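Heywood Library Will Give Repaired Computers to Families From May

Monday, February 18, 2019
By Stuart Naylor

The public library in Heywood is going to lend desktop computers to families who do not have one at home. The loans will begin in May, and a family can keep the computer for six months. After this time they can ask for it again, if there is no waiting list.

The library already lends books, films, sewing machines and garden tools. The idea of computers came from the homework room on the second floor, where students often wait for a free seat between the end of school and dinner. Many of them told the staff that they write their school papers on a phone.

"You can read on a phone, but it is hard to write four pages on it," said Dana Orrin, who runs the homework room. "Some students stay here until we turn off the lights, and then they finish the rest on the bus."

The machines are old office computers given by Valetti, a furniture company which moved to new offices last fall. Before a computer goes to a family, the old disk is taken out and destroyed, and another one is put in. The memory is also tested, and the fan is cleaned. Sondus, a repair shop on Mill Street, does this work at a lower price for the library.

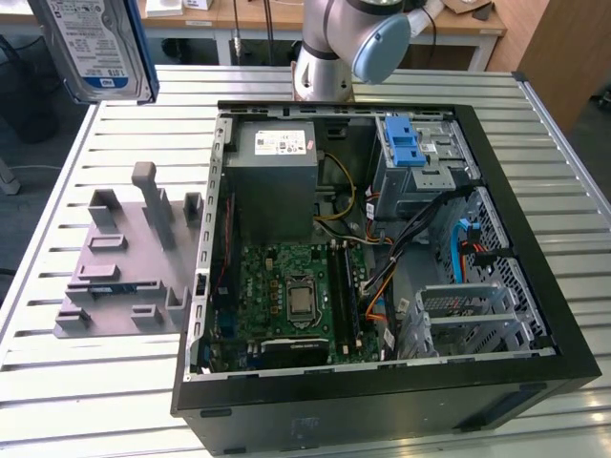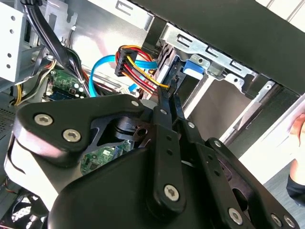 Opened desktop computer, with the side panel off.

How to Apply

Families can ask for a form at the front desk or at the school office. One adult in the home must have a library card from Heywood. The library does not ask for proof of income — Orrin said that this question keeps away the people who need help the most.

Each loan includes the computer, a screen, a keyboard, a mouse and a printed guide. The guide is in English and Spanish, and a Portuguese one is being prepared. There is no charge and no deposit. If something breaks during normal use, the family brings the computer back and receives a different one. If it is lost or stolen, they should call the library, and no bill will be sent the first time.

Internet at home is a more difficult question. The library owns four mobile hotspots, and all of them are usually out. The library has asked the town for money to buy more, and the answer is expected with the new budget. Until then, the computers will come with a free writing program and a dictionary which work without a connection. Students can bring their files to the library on a memory stick and print them there.

The staff will also hold a short evening class for parents, on how to set up the computer and make separate accounts for children. It is not necessary to borrow a computer to attend. Places can be reserved by phone or at the front desk — children are welcome too.

Recent News
Sewing machine loans: new rules for late returns
Indutard bus stop moves during road work
Homework room to open on Saturday mornings
Winter book sale continues in the lower hall

Contact the newsroom | © 2019 Heywood Town News | Back to top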